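Teaching by Hand at Ellari

On a Monday morning in Kornau, Maya Salameh sits with a controller in each hand and tries to pick up a gear. The arm across the bench copies her. She gets it on the second try and starts again.

Salameh works for Ellari, a small firm that trains robot arms for parts makers. Her job is to do a task by remote control, over and over, until a program has enough runs to learn from. The current project, called Era, needs 4,000 of them.

Holding on

Metal gears go between two padded fingers, gripped by the teeth at either side. Salameh closes slowly. If she squeezes too soon, a gear can roll, and the run has to be marked as a miss. Misses are kept in a separate folder.

"You want to use your wrist the way you would at home," she says. "The arm doesn't have your wrist. It took me most of July to stop fighting it."

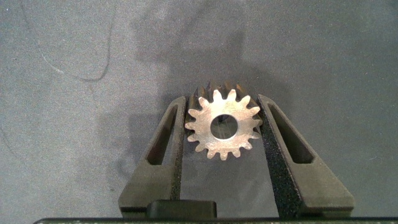
Lining up

White gears with short, rounded teeth get the same patient approach. The fingers come in wide open, and the operator centers the gap on the part before moving any closer. Munther Karam, who reviews the runs, watches this stage more than any other. He throws out recordings where the operator stops to think, as the program will learn the pause too. 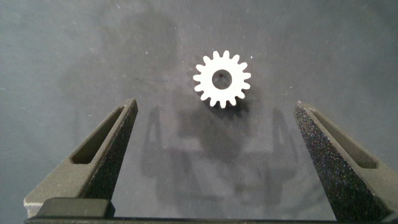
Who buys it

The first customer is Fakhoury, a maker of small gearboxes that wants arms to load trays on the night shift. Karam expects to send them a trial version once the runs are done. Salameh is booked on the controllers until then, 2 hours at a stretch, with a break for her hands.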